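Teaching by Hand, in Simulation: A Gallery

We spent a good part of October driving a simulated gripper by remote control, which sounds restful and is anything but! The idea is simple enough: a person at the desk moves a hand controller, the gripper in the simulator follows, and every try is saved so that a learning program can study it later (the good tries and the clumsy ones get sorted afterward). What follows is a handful of views from the wrist, with a few words to go with each, mostly mine and probably too many.
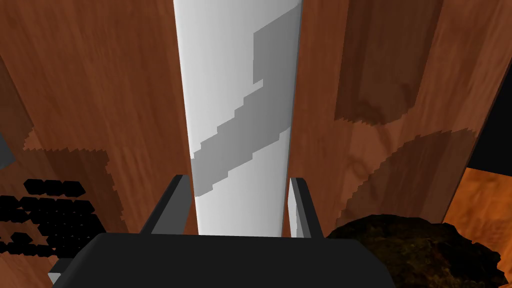 Prutham Remote Handling Club

A tall white cylinder between the fingers. Upright things like this are where most new drivers start, and where most of us learn how much a wrist can wander when you're thinking about your elbow. Kaiwen Zhong likes to come straight down from overhead and take his time, and his tries are a pleasure to replay.

Then there is the matter of when to stop moving, so to speak. Out over open floor, with the fingers apart and a wooden piece ahead, it's tempting to rush the approach, and I'm as guilty as anyone.

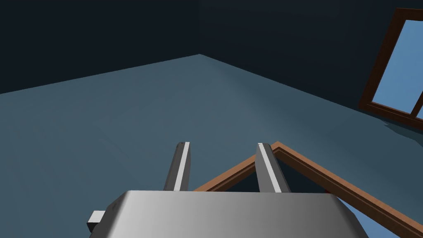 We save the pauses too, by the way. Akua Baidoo argued for that early on, and I've come around to her view, as a learner that only ever sees people hurrying will hurry as well. By the end of the month we had 1,937 saved tries, 228 of them from a single long evening with Baoshan Guo at the controls and a great deal of tea.

A crowded wooden surface is harder going. With a white block standing between the fingers and a big rough brown lump behind it, you have to judge depth from very little, and I still tilt my head at the monitor as if that helped.
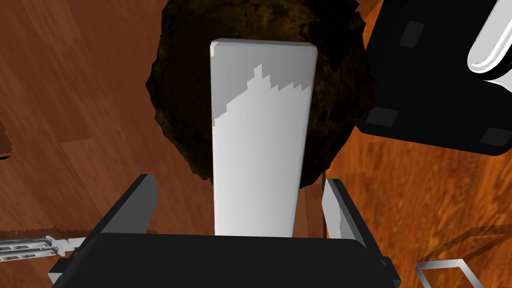
Everyone develops a style after a while. Sihan Fan makes small, quick corrections, while I make one large one and then apologize to the keyboard. We keep both kinds, and we label each try with the driver's initials so we can compare them later.

Last comes the view I find most calming, fingers open, a wooden piece just ahead, and plenty of blue-gray floor beyond.

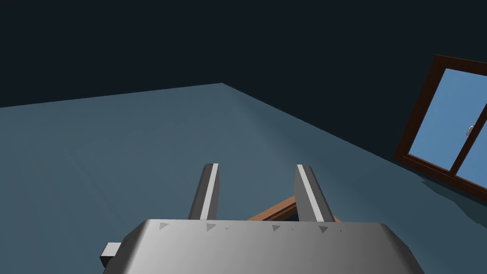

Benedikt Wunderlich: Lovely to see these up. Could you say whether you slow the controller down for beginners? We scaled ours so that a big hand movement gives a small gripper movement, and the first-week tries got much smoother, though people did complain of tired arms.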